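유압 기어펌프 교체 검토 기록: 저소음형을 선택하기까지
분류: 산업기계 > 유압·펌프 | 태그: 기어펌프, 체적효율, 축 정렬
최종 수정: 2021년 12월 21일

본 글은 필자가 담당하는 소형 프레스 설비의 유압 펌프를 교체하면서 검토한 사항을 정리한 것입니다. 기존 외접 기어펌프는 누적 운전시간이 3,664시간에 이르렀으며, 지난 4월 정기 점검에서 토출 유량의 저하와 소음 증가가 함께 확인되었습니다.

교체 후보는 두 가지였습니다. 첫째는 기존품과 동일한 사양의 Jiang 표준형이고, 둘째는 Livell의 저소음형입니다. 두 제품 모두 1회전당 토출량은 31cc로 같고, 플랜지 규격도 호환됩니다. 다만 저소음형은 축 방향 길이가 40mm 더 길어 흡입 배관을 일부 수정하여야 했습니다.

선정에 앞서 Zurkstead 기술지원 부서의 Annunziata Martinelli 씨에게 흡입 측 조건에 관한 자문을 구하였습니다. 회신의 요지는 흡입 배관의 굴곡을 줄이고 스트레이너의 막힘을 먼저 확인하라는 것이었습니다. 점검 결과 스트레이너 일부가 막혀 있었으므로 이를 신품으로 교체하고 작동유 195리터를 전량 교환하였습니다. 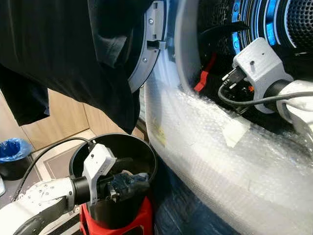
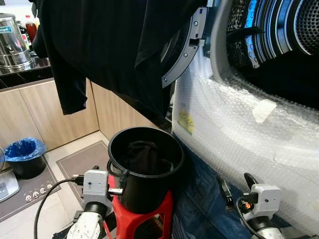

비닐 완충재를 두른 세탁 기기의 열린 문 쪽(위)과 붉은 플라스틱 의자 위의 검은 통(아래)

펌프를 장착할 때에는 축 정렬을 특히 유의하여야 합니다. 커플링의 편심이 허용치를 벗어나면 축 씰이 조기에 마모되고, 베어링에도 불필요한 하중이 가해집니다. 필자는 다이얼 게이지로 편심과 편각을 각각 측정한 후 볼트를 대각선 순서로 체결하였습니다. 기동 전에는 케이싱 내부에 작동유를 채우고, 무부하 상태에서 짧은 간격으로 기동과 정지를 반복하여 공기를 배출하였습니다.

압력은 단계적으로 상승시켰으며, 각 단계에서 누유와 이상음의 유무를 확인하였습니다. 현재까지 누유는 없고, 운전음도 기존 펌프보다 낮게 유지되고 있습니다. 철거한 펌프는 Skinton 정비소에 분해 점검을 의뢰하였으며, 측판의 마모 상태에 관한 결과서를 받는 대로 본 글에 추가하겠습니다.

댓글 3

Biljana Yordanov
상세한 기록에 감사드립니다. 작동유의 점도 등급은 기존과 동일하게 유지하셨습니까?

작성자
예, 등급은 변경하지 않았습니다. 동절기 기동 시에는 예열 운전 시간을 늘려 적용하고 있습니다.

유압초보
흡입 배관을 수정하실 때 호스로 바꾸셨는지, 강관을 그대로 쓰셨는지 궁금합니다.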